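The Taste of the Tap

Pour yourself two glasses of water from two different towns, let them both come up to room temperature, and drink one after the other. The first time I did this I laughed out loud. One was soft and almost sweet, and the other tasted like I had licked a rock (in a good way!). I'd been drinking water for my whole life and had never once paid attention to it.

That was in the back room of the Ruvine grange hall, where Adwoa Akolgo runs a tasting every October. She started it with a card table, a stack of juice glasses, and water from her own well and her sister's. Last fall she poured 161 samples, most of them carried in by the people who drink them every day - mason jars, canning kettles, a canteen with a dent in it. The rule is that you bring your own water and you have to taste at least one from across the river.

The river matters because of what's under it. On the Ruvine side the wells go down into limestone, and the water picks up calcium the whole way. It leaves a white crust on the kettle and makes soap sulk, and it makes wonderful bread. Cross the bridge to Gresero and you're on granite. Rain passes through granite and hardly takes anything with it, so Gresero water is soft and lathers like crazy. Gresero people think Ruvine water tastes like chalk. Ruvine people think Gresero water tastes like nothing at all, and they will tell you so at length.

Tamsin Ruawai moved across that bridge nine years ago and brought her bakery with her. "Same flour, same oven, same hands," she told me. "My dough went slack in one morning." Minerals firm up gluten, and her soft new water had very few of them. She fiddled with salt and mixing times for most of a winter before the loaves looked right again. Her rye, she thinks, came out better for the move. I ate a lot of it in her kitchen and I'm not going to argue.

Tea goes the other way. Hard water dulls it and leaves that oily-looking film on top, while soft water lets a light green tea come through clear and grassy. Coffee wants something in between, with enough mineral to pull the flavor out of the grounds. Once you know this you start to see it all over: pale beers grew up in soft-water towns, dark ones in towns with hard water, long before brewers had the chemistry to explain it.
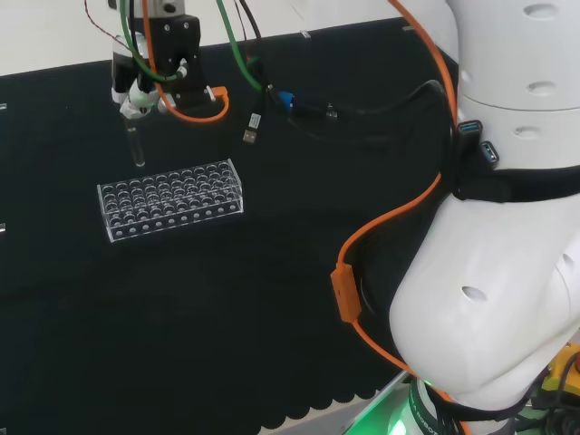
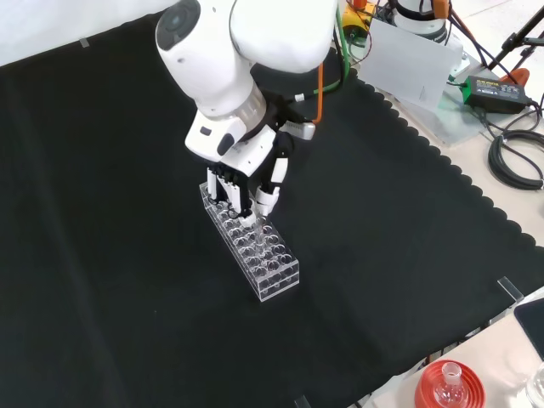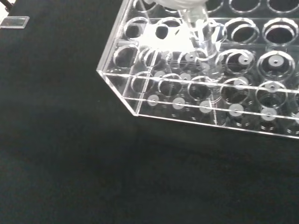
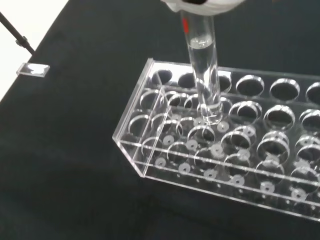 Clear test tube rack on black (second and third pictures); a tube of colorless liquid in the rack (fourth).

The best walk I took for this story was up to Pirzada Spring, at 2,112 feet, where a pipe sticks out of a mossy wall and runs day and night. There's a tin cup on a chain. Fongchan Boonchu met me there with four empty jugs and a thermos, and we drank from the pipe until our teeth hurt. It was bracing, with a faint iron edge at the end, like the smell of a skillet. He has been filling jugs at that pipe since he was tall enough to hold one, and he still sends samples to the county lab every spring and fall. He wants that part in print. Water that tastes lovely can still carry things you don't want, and a taste test won't find bacteria or nitrate.

His notebook is a treasure. It goes back to his grandmother, with rainfall down one side of the page and a word or two on flavor down the other. "Flat." "Leaves." "Like pennies." After the big snow year she wrote "very good" and underlined it so hard the pencil went through.

You don't need a spring or a notebook to try any of this. Ask your water utility for its yearly report and look for the line marked hardness. Under 60 milligrams per liter is soft, and anything above 180 is very hard. Then start swapping jars with friends. Use plain glasses, skip the ice, and rinse with nothing but water first - dish soap clings more than you'd think. If there's a whiff of chlorine, leave the pitcher open in the fridge overnight and taste it again. Crackers between rounds are fine, as long as they aren't salted.

Adwoa is expecting up to 400 people this October, and she's borrowing glasses from three churches. I'm bringing a jar from my kitchen tap, which I have grown weirdly proud of. It's medium hard, a little round, with something like cucumber at the back. My neighbor says it tastes like hose. She's bringing hers too.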